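Telo progress report, August
Gastum repair shop, Niltdale

Hi all, and thanks again for keeping us funded through the summer! The big news is that the two-armed setup now has its own practice room in simulation, and our bench staff have been running it between real jobs. I was nervous about how that would go over (a couple of them were pretty sure we were building their replacement), but they've gotten surprisingly bossy with it.

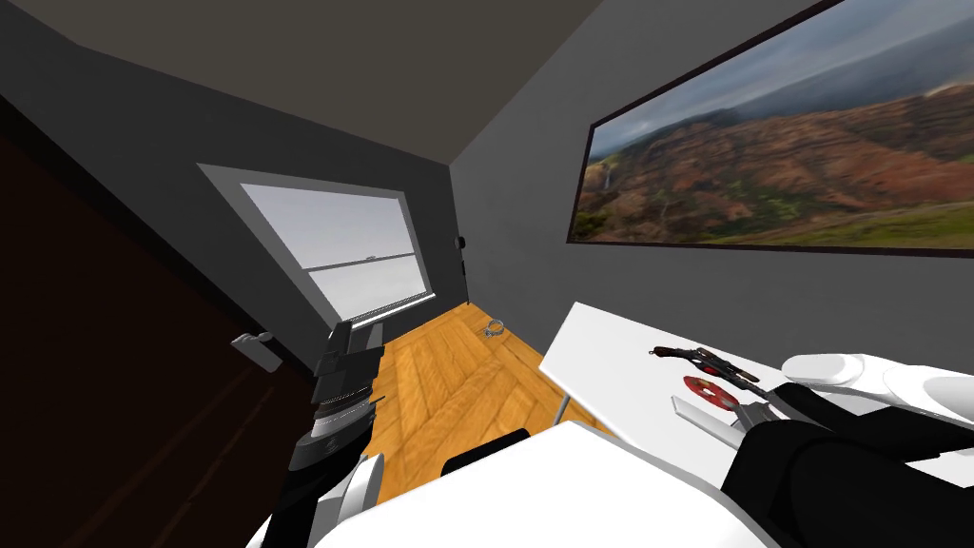 Both arms in the simulated bench room, with the desk on the right.

We've logged 1554 practice runs so far, and 16 people on the bench team have had a turn at steering. The part everyone asks about is fetching and putting back small items, the stuff that eats up a morning without anyone noticing. Close-up views from the gripper help a lot here, and people like having the dial gauge in sight while they line up a move.

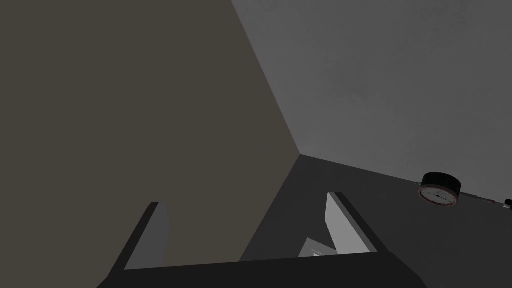 What's changing for the bench team

Two of our senior techs now spend three hours a shift reviewing runs and marking the bad ones. That's new work, and we've moved them up a pay step for it, which came out of the training line in the budget. The rest of the crew wanted a say in which jobs get handed over, so we made a list together. Sorting loose hardware went straight to the top. Fine soldering is staying with people, no argument from me!
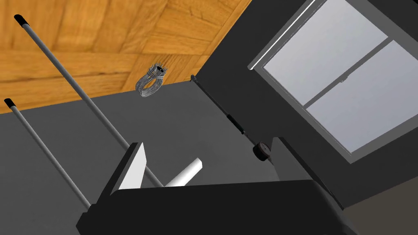
We also rewrote the shift notes so that whoever takes over in the afternoon can see what was tried that morning. They were a mess before, half on paper and half in Inga, our scheduling tool. Inga still drops entries now and then and I'm chasing that.
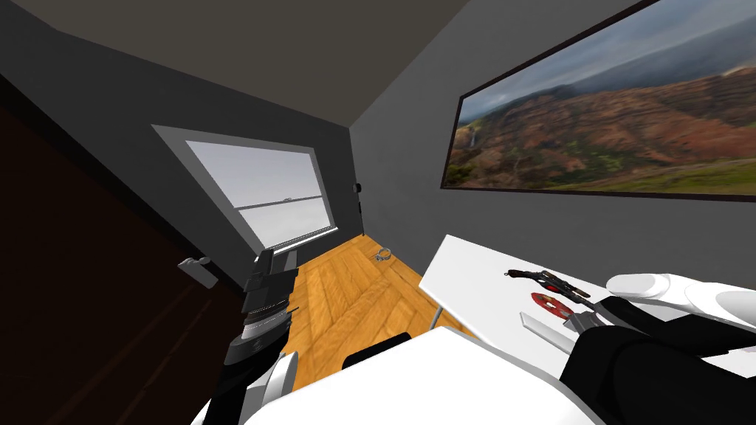 Left arm reaching toward the window side of the room, right arm over the desk.

Still open: the review screens are too slow, and the evening crew needs more time on the controls. I'd like to shift nearly 2 weeks of the testing budget over to training for them, so please let me know if that's okay with you before I book it.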